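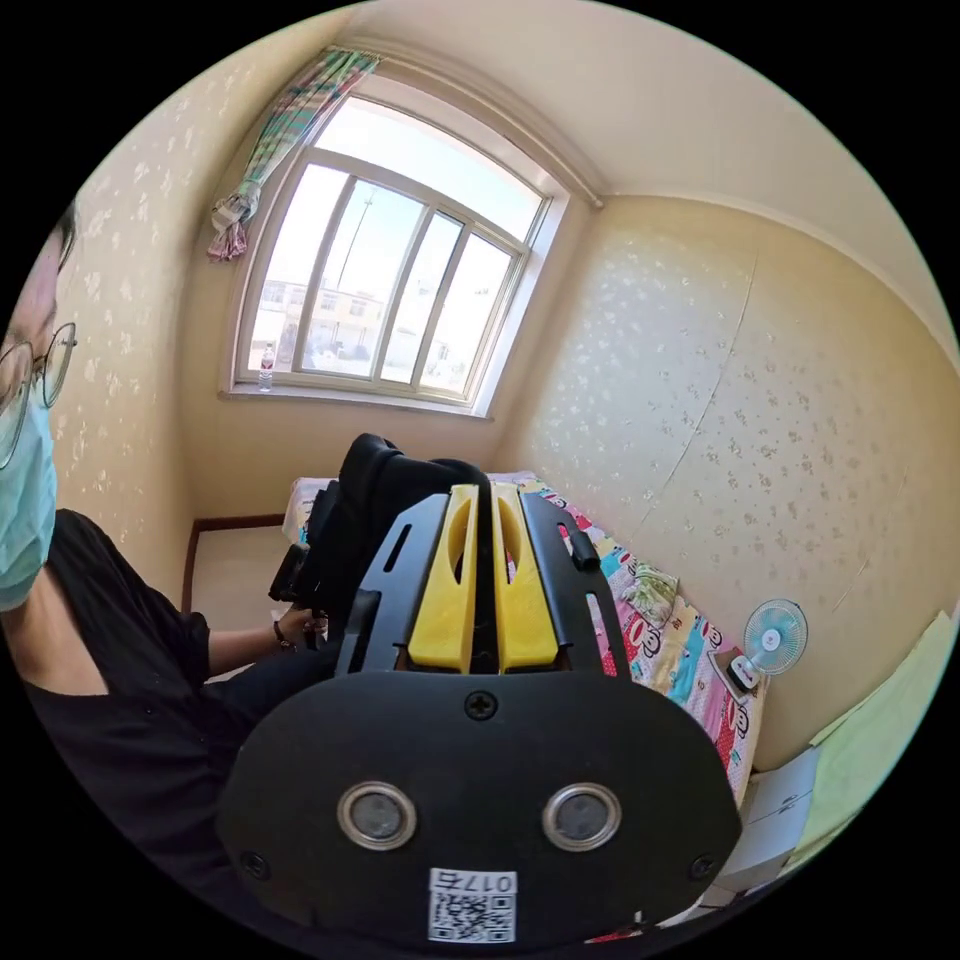
Cabin bag 4 cm over the limit on the Vamstead ferry?

Posted by Hok-lam Yang

I'm going over to Man in October as a foot passenger and my rucksack is 4 cm taller than the size on the booking page. It's soft and only half full. Do they measure bags at the Vamstead terminal, or is it just the weight they care about? I don't want to pay for the hold if I can help it.

Tanard
Never been asked. Just walk on with it.

Cheuk-hei Leung
They do have a measuring cage, next to the check-in desk on the left as you come in. I've used that crossing a lot and I've seen it used on busy sailings, mostly for hard suitcases. A soft bag will usually squash down if you leave the top pocket empty and tuck the straps in.

The weight limit is separate. If your bag does have to go in the hold you pay at the desk, and it's cheaper to add it online the night before. Go to Manage Booking, then Extras. The page times out quickly, so have your reference ready.

Keep medicines and anything breakable with you - the hold trolley isn't opened again until you're off at the other side. The early Sunday boat is the quietest one if you can choose.

Floterow
Same as above, but the cage was out of use when I went and a man at the desk just looked at the bags. Locker 52 at the terminal doesn't lock, by the way.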